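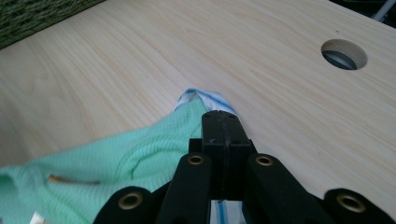

Section 5: Sorting and folding cloths at the table

Before you start

The Galby table is sold as a work table, and the leaflet in the carton says it is "ready for any household task." We would treat that with some caution. It does well enough for folding, provided you keep to small things like dish cloths, napkins and hand towels. Bed sheets are another matter. Do those on the bed.

You need a clean tabletop, your pile of dry cloths, and a place to put the folded ones that isn't the same table. Most people skip that last item and end up refolding.

The tabletop is pale wood with a round hole cut through it near one edge. The hole is for cables. It is also where napkins go to disappear, so work on the other side of it.

5.1 Clearing the surface

1. Take everything off the table, including pens, cups and chargers.

2. Wipe the top with a barely damp cloth, following the grain. Dry it right away.

3. Run your palm over the rim of the cable hole. If it catches your skin, it will catch a knit. Rub the rim lightly with fine sandpaper and wipe again.

Note: The cap for the hole is listed as an accessory from Workero. It fits, but it sits slightly proud of the surface and a cloth will snag on it sooner or later. We leave ours in the drawer.

5.2 Separating the pile

Cloths that have been through the dryer together tend to come out as one lump, ribbed ones worst of all.

1. Set the lump down in the middle of the table. Do not shake it.

2. Find a piece you can tell apart from the rest by color or weave. A striped white cloth against plain mint green is easy. Two whites are not, and you will have to go by feel.

3. Pinch the top cloth at its highest point, between thumb and finger, and lift a little.

4. Check what came up. If a second cloth rises with the first, you have hold of both. Put them down, flatten the peak and pinch again, taking less.

5. Once a single cloth comes free, lay it to one side and go back to step 2.

Caution: Do not pull hard on a ribbed knit to free something caught in it. The ribs stretch and they don't all go back, whatever the care label claims.

5.3 Loose threads and string

Pick off bits of string and thread as you find them and drop them in the trash. Look first, though. If a strand is attached to a hem, snip it close with small scissors. Pulling it can open the whole edge.

Lint rollers are often suggested for this. On a ribbed weave they take off the fluff that was doing no harm and leave the string behind.

5.4 Folding

1. Spread one cloth flat with its best side down. Smooth it from the center out, using the side of your hand.

2. Line up the edges. On a cloth with colored lines along the hem, match line to line and ignore the corners, which are rarely square.

3. Fold in half, then in half again the same way, so that you have a long strip.

4. Fold the strip in thirds. For a small napkin, fold it in 2 and leave it there.

5. Press once with a flat hand and move it off the table.

Ribbed cloths: fold along the ribs first and across them last. They spring open a bit. This is normal, and no amount of pressing fixes it.

Note: The Murthy folding board can be used on this table. Lavanya Mathew, who tested the steps in this section, timed herself on a pile of 18 cloths and found the board saved her nothing once she had counted the time spent getting it out of the closet. It may suit shirts better. We have not tried it.

5.5 Stacking and putting away

1. Stack like with like, ribbed cloths at the bottom. They are bulky and make a poor top layer.

2. Stop when the stack begins to lean. Start a second one.

3. Carry each stack with one hand underneath and one on top.

The Merkari shelf insert is supposed to hold stacks upright with the cupboard door open. Ours held the short ones – the tall ones slid out as before.

5.6 After use

Wipe the tabletop again and let it dry before putting papers or a laptop back. Check under the cable hole for anything that fell through. For marks left on the wood by wet cloths, see Section 2.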